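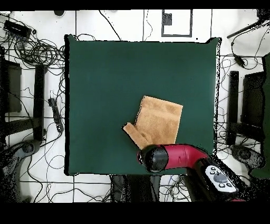
How do you teach a robot to fold a towel?

You have probably folded a towel without thinking about it. You grab two corners, bring them together, give it a shake and the job is done. It takes a few seconds, and you could do it while talking to a friend or watching telly.

For a robot, a towel is one of the hardest things in the house!

At the Moltby shared workshop, a small group of people have been building a towel-folding robot in their spare time. They call it Ulon. It has a shiny red arm, an awful lot of black cable, and one job: fold the towel neatly on a green cloth.

Why are towels so tricky?

Think about a wooden block. Pick it up, turn it over, put it down again, and it is still the same shape. A robot can learn that shape once and use it over and over.

Now think about a towel. Drop it on your bed and look at it. Pick it up and drop it again. Did it land the same way? Almost certainly not! A towel can be flat, crumpled, twisted, half folded or rolled up like a sausage. One with a flap sticking out at the side can look a bit like a giant mitten. Robot builders call things like this "soft objects" or "floppy objects", and that second one really is a word grown-up engineers use.

So before Ulon can fold anything, it has to work out what it is looking at. Where is the edge? Which bit is on top? Is that a corner, or just a crease pretending to be one?

Eyes first

Ulon uses a special camera called a depth camera. An ordinary camera tells you what colour everything is. A depth camera also tells you how far away everything is, so the robot can tell that a folded part of the towel is a tiny bit higher than the cloth underneath.

Depth cameras are clever, but they get muddled. Shiny things and dark things can confuse them, and so can the edges of objects. When the camera can't decide how far away something is, it leaves a black speckle in the picture. Miroslava Rusnák, who looks after the camera side of the project, calls these speckles "pepper". Part of her computer program is there just to ignore the pepper.

The green cloth helps too. It is dark green and the towel is light brown, so it is easy to see where one stops and the other starts. Imagine trying to find a white sock on a white sheet with your glasses off. The team tried a cream towel on a cream tablecloth once, and Ulon spent the whole afternoon trying to pick up the table.

Then the arm

Put your hand flat on a table and try to touch your nose without bending your elbow. You can't do it, can you? Joints are what make an arm useful, and a robot arm has them as well. The stiff parts in between are called links. On Ulon, the link nearest the towel is curved and red, and on the end of it is a black part shaped like a cylinder.

Each joint has a motor inside. To move to the towel, the computer has to decide how far to turn every motor so that the end of the arm arrives in exactly the right place. You do the same sort of sums every time you reach for a biscuit, only your brain doesn't tell you about it.

Going down too far is a problem, as the arm would push into the table. Stopping too high is a problem as well – the robot grabs a handful of air and carefully folds that instead. Nicanor Lagos has seen this happen so often that he now claps when it does.

Practice, practice, practice

There are two ways to get a robot to do something. You can write down every single movement, step by step, like a recipe. This works well when everything stays in the same place. It works very badly with towels.

The other way is to show it. A person guides the robot through the fold while the computer remembers what the camera saw and how the arm moved. Then they mess the towel up and do it again. And again!

By the end of May the team had recorded 427 folds. Out of those, 329 were good enough to learn from. The other 98 were thrown away, mostly for wonky corners, though in one of them Phong Thái sneezed and the towel ended up on the floor.

After all that showing, the computer starts to spot patterns. It learns that when the towel has a flap poking out, the flap usually needs tucking in first. It still makes plenty of mistakes. In its latest test Ulon had 10 tries and managed six tidy folds, two untidy ones and two that Radek Jurčo described as "more of a nest".

Look at all those wires!

A robot in a film is usually smooth and tidy. A robot in a workshop is surrounded by wires. Some carry electricity for the motors. Others carry messages, such as what the camera can see or where the arm has got to. It all has to be plugged in somewhere, so there is a power strip on the floor too.

The team sticks a paper label on both ends of every new cable. It is a dull job, but if you have ever tried to find the right charger in a drawer full of chargers, you will understand.

Try it yourself: be the robot

You need a friend, a small towel and a table. No electricity!

One of you is the robot and the other is the programmer. The robot shuts their eyes and may use only one hand, with finger and thumb as the gripper. The programmer drops the towel on the table and gives instructions: left a bit, down, pinch, lift, stop.

The robot must do exactly what it is told and nothing extra. If the programmer says "down" and forgets to say "stop", keep going until you touch the table (gently, please).

See how many instructions it takes to fold the towel in half. Then swap over. If you want to make it harder, use a sock, or a jumper with the sleeves inside out.

Ulon hasn't tried jumpers yet. Vlasta Vaněk has already brought one in for it, a stripy one with a hood, and it is waiting on the shelf by the door.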